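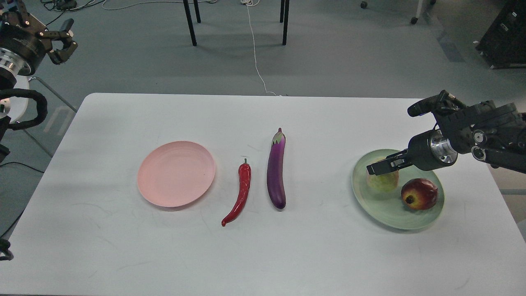
A pepper and an eggplant await sorting at the Drakesska workshop. Fruit goes on the green plate.

Robot school opens with the vegetables

21 September 2024

Anyone who has tried to get a small child to put food on the correct plate will have some sympathy for Murray Nguyen. His pupil has two arms, no appetite and, so far, only a passing interest in eggplant.

Nguyen runs the teaching sessions at Drakesska, a small automation workshop that has spent the months since January showing a two-armed robot how to sort produce. The assignment is one most people finish before they are fully awake: fruit on the green plate, vegetables on the pink one. The robot learns by being led through it. An operator works the arms by remote control, the computer keeps a record of every motion, and then everybody does it again.

They have done it again 2,240 times. Each of those runs is saved under the project name Suvum, along with notes from whoever was at the controls. The notes were meant to be technical. Nguyen admits that a fair number of them just say "pepper."

The chili pepper has become the class troublemaker. "An apple is round and it forgives you," Nguyen said. "The pepper has a skinny end and a fat end, and people can't agree which one to go for." New operators tend to grab at the tip. Experienced ones go for the middle and swear less.
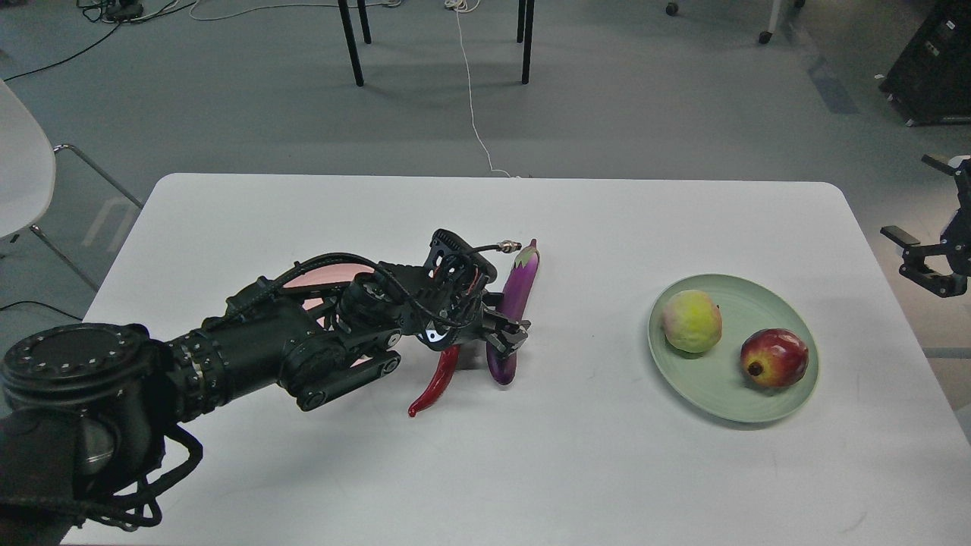
The eggplant is easier to hold but harder to put down politely. Operators are asked to lower it all the way to the plate before opening the fingers, a habit that takes most of them an afternoon to pick up. The first lesson of the course covers nothing else, and it lasts 60 minutes, or longer if someone gets competitive.

Someone usually does. Drakesska keeps a board of the fastest clean runs, and the current record belongs to a bookkeeper from Saha, the packaging firm next door, who came over on her lunch break to see what the fuss was about. She has been invited back several times and says she is busy.

Speed isn't what the workshop is after, though. A hurried run teaches the robot to hurry, and Nguyen throws those out. He also throws out runs in which the operator stops to think, scratches an ear or answers the phone with an arm hanging in midair - the robot, he said, would copy that too. Of last month's batch, 163 runs went in the trash.

The next stage is to let the robot try the job with no one at the controls. Drakesska plans five supervised trials before the end of the year, with an operator standing by to take over. Fineda, a kitchen supply company that is paying for part of the work, has asked to watch. It would like to see the same lesson tried later with bread rolls, and possibly with soup bowls, an idea Nguyen greeted with a long silence.

People who want a turn at the controls can sign up at the Drakesska front desk. No experience is needed. Long sleeves should be rolled up, and coffee stays in the hallway.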